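About Mirby

Mirby is an art and research studio producing installations, field stations and live transmissions for museums and public spaces. It was founded by Sulastri Hartono and Gerardo Marchetti, and 22 artists and engineers work with us today. 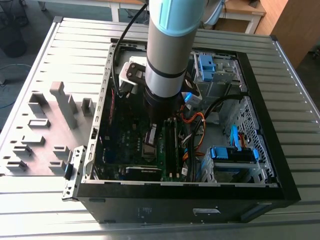 Open computer tower on the metal table.

Our longest project, Siregar, relays tide sounds to a listening room of 121 speakers – visitors may enter free of charge each September. Inquiries should be addressed to Adi Halim, Exhibitions.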